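Desk Setup Before the Term Starts

The study rooms on the second floor are getting their desks back this week. The painters finished the hallway in July, and the furniture that was stacked in the Nassar room has been carried back up. Fenna Timmermans is handling the room list, so please go to her if your desk ended up in the wrong place.

Each desk gets one power strip, one lamp and whatever device you brought with you. We are asking everyone to keep to one strip. The building dates from 1952 and several rooms still have a single wall outlet, usually behind the door. Do not plug one strip into another to reach the window side. Gerrit Wuyts has longer strips in the supply closet and will swap yours if the cord is too short.

The limit for a strip on our circuits is 3000 watts in total. Lamps, chargers and small desk units come nowhere near that. Space heaters and kettles do, and they stay in the kitchen — this was in the house rules last year as well.

A few other points. Push plugs in all the way, and hold the strip down with your free hand while you do it. Switch the strip off when you leave for the weekend. Let the cord hang where your feet and your chair won't catch it. Empty product boxes can go flat into the paper bin by the stairs once you have written down the serial number.

Willy Van Beek will walk through the rooms on Tuesday, August 27, 2024 to test the outlets. Clear the floor under your desk before then. Anything that trips a breaker should be reported to him the same day, with the room number.
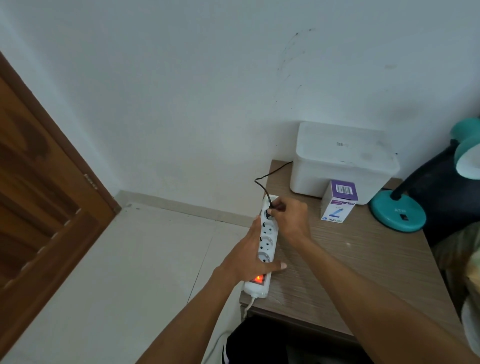
Plugging in at one of the desks, with the strip switched on.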